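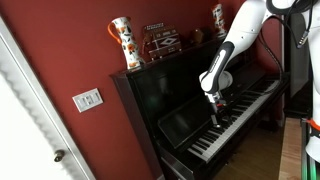

2 min read

Festival wants a 52 minute cut of our documentary, is it worth it?

We finished a feature documentary called Sitska last December. It follows a ferry crew through their last season before the route closes. It runs 84 minutes and we're happy with it. A small TV buyer, Nekix, says they would only look at a 52 minute version, and now one festival has asked for the same thing. Our editor has moved on to another job and I would be doing the cut myself. Do people keep both versions going, or does the short one push the long one out? Also, do the music licenses carry over?

Enikő Antal

We did this twice. Keep both, and give them the same title with the running time after it on every form, or you will get mail about the wrong file for months. Don't try to trim a bit from every scene. Take out a whole storyline and then see what the rest needs. On our film we lost the brother completely and it took 19 days, including a new sound mix for the joins.

On music, read the contract. Ours covered "the film and any shortened versions", but one composer's only covered the feature, and we had to pay again for two cues. Ask before you start cutting, not after.

Also ask the buyer whether 52 means 52 with credits. Ours did – we had to lose another minute at the end.

Wen-hsiung Tam

I wouldn't do it without an offer in writing. "Would look at" isn't an offer. Festival is different, if they've invited you then ok.

Skevalska_films

Same as above about the music. We sent 14 festivals the long one and only one asked for the short one, so it depends where you're sending it.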